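From: Dagný Hjaltadóttir
To: parish music list
Date: June 14, 2026
Subject: Re: Psalm tones for the vigil

Nadhirah Khoo wrote:

> Has anyone worked out what we are doing with the responsorial psalm
> from September on? I was told at Brondham that the old metrical
> settings are being dropped and that everyone is to use the Grukmont
> tones. Our cantor at Makori only knows the metrical ones and I don't
> want to tell her to stop if it isn't settled. Also, is the refrain
> sung by the choir alone the first time, or by everyone?

Nadhirah,

It is partly settled. The deanery music meeting agreed that parishes sharing a cantor should use the same set of tones, so that a cantor who goes from Brondham to Wovadau on the same weekend doesn't have to learn two settings of one psalm. It did not say that the metrical psalms are forbidden. I have the minutes and the word used is "preferred."

There is a separate question about whether a metrical psalm can stand in for the psalm of the day at all. Our rector reads the rule strictly. He allows a metrical text only if it is a full paraphrase of the appointed psalm and has been approved for that use. Several in the green folder are not. Number 14, for example, covers the first half of its psalm and then goes off into a verse about the Second Coming. It is a good hymn and we still sing it, but at the offertory.

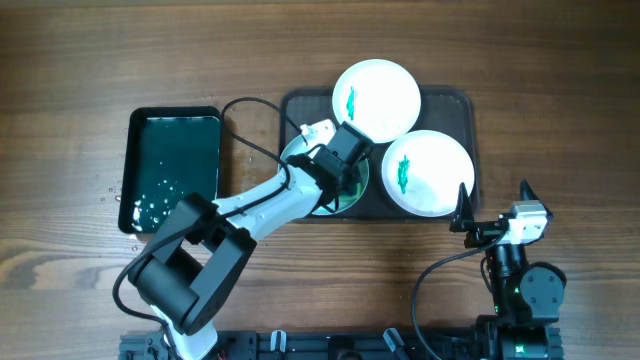
As for the Grukmont tones, I have been using them at Wovadau for two seasons. There are eight, and you can get by with 3 of them for most of the year. The pointing is marked with a slash before the cadence. The trouble comes in long verses, where people slow down on the reciting note and then rush the ending. I have my cantors read the verse aloud at speaking pace before they sing it.

On the refrain: the cantor sings it once alone, then everyone repeats it. The choir does not sing it first. At Brondham they have the choir come in with the cantor, and the result is that the people in the pews stay quiet and listen. I raised this with them last year and was told it had been done that way since 2000, so I left it there.

I would not tell your cantor to stop. Let her finish the summer with what she knows and start her on tone 2, the plainest. If she can sing a psalm to it without looking at the organist, she is ready for the others. I can send up to 30 photocopies of the tone sheet if you want some for the choir as well.

One more thing, for anyone preparing the vigil – the second psalm is printed with the wrong refrain in the Makori booklet. The text of the verses is correct. Please write in the right refrain from the lectionary before you hand them out.

Dagný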